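Ticket: Plondgate app disconnects from kitchen scale, nutrition log loses entries
Status: Solved (with workaround)
Product: Canden kitchen scale, Plondgate food diary app
3,954 views | 22 replies | Share

Opening message

Hello. I have a Canden scale which sends the weight by Bluetooth to the Plondgate app on my tablet. From July it loses the connection during weighing. The number on the scale display is correct, but the number in the app stays at the last value, and when I press Save the app writes this old value in the diary. There is no error message. I noticed it only when my diary said I had eaten 100 grams of rice at four meals in a row.

I tried before writing here:
– new batteries in the scale
– removed the scale from the Bluetooth list and paired again
– restarted the tablet
– uninstalled the app and installed it again (I lost my saved recipes, please be careful with this)

Nothing changed. With an older phone in the same kitchen I have the same problem, so I do not think it is the tablet.

Update 1

Support asked me to say what container I use and if I press the Tare button on the scale or in the app. I use disposable bowls for portions because I prepare food for several days. I press Tare in the app. The bowl is like this one:

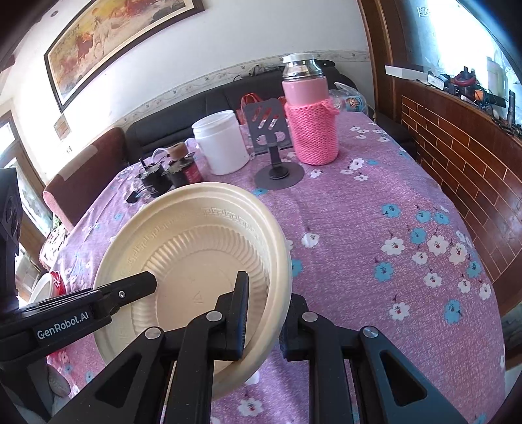
Cream disposable bowl with the rolled rim and the Greek-key pattern inside.

Support also asked if the bowl touches the wall or the edge of the counter. It does not. I moved the scale to the middle of the counter and the result is the same.

Update 2

I made a small test in the evening, always with the same glass of water, so that the food is not a question.

7:10 pm – scale on, app connected, weight correct in both.
7:12 pm – tare from the app. Display goes to zero, app goes to zero.
7:13 pm – glass on the scale. Display correct, app shows zero for a moment and then the correct weight.
7:15 pm – glass removed, tare from the app again. Display goes to zero. App keeps the weight of the glass.
7:16 pm – glass on again. App does not move. The Bluetooth icon is still blue.

After this I waited until the scale went to sleep. The icon stayed blue also with the scale sleeping, so the icon tells me nothing. I repeated the test with the tare button on the scale, and I could not make the error come. So it seems to me that the second tare from the app is what breaks it.

Update 3

The answer from support was to update the firmware of the scale. The menu is hard to find: Devices, then the name of the scale, then the three dots, then "About this device". If you go in by Settings, the firmware line is missing. The update stopped two times before the end. For the third time I put the tablet directly next to the scale and turned off the Wi-Fi after the download was ready, and then it finished.

With the new firmware the first hour was good. Then the same error returned.
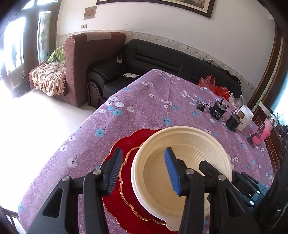
What I did not think about until now is that I have also the Bundgaard bridge plugged in near the refrigerator. It collects the data from the thermometer in the freezer and it can also read scales. In the Bundgaard settings there is an option called "Share nearby devices" and it was on. I do not remember turning it on, maybe it came with an update. I turned it off, removed the pairing one more time and paired only with the tablet.

Then I made the glass test again with 2 tares from the app, and later with many more. The app followed the display every time.

Update 4

Four days later. I had no lost connection. The diary is correct and I compare it with a paper note, because I do not trust it completely yet. The freezer thermometer still works with the bridge, so you do not lose this by turning the option off.

Summary for other people who have this error:

1. Look if you have a bridge or a second device which can read the scale. Turn off the sharing there.
2. Update the firmware with the tablet close to the scale.
3. Remove the pairing and make it new.
4. If you cannot do step 1, use the tare button on the scale and not the one in the app.

I still have one request for the developers: please show an error when the connection is lost. To save an old number without any message is worse than to save nothing. The Clurnmont app, which I used before, shows a gray number when the value is old, and this was easy to understand.

Thank you to support for the fast answers. I mark this as solved.

Comments (3)

breadpan_k
Same here with the frozen number, and I also have the Bundgaard thing. Turned off sharing and it's fine so far. Would never have looked there.

oatmeal22
Step 4 worked for me, no bridge in my house. Firmware update still stops halfway even with the phone right beside the scale. Opened my own ticket.

lowercase_t
Is there any way to get the saved recipes back after a reinstall? I did that before reading this.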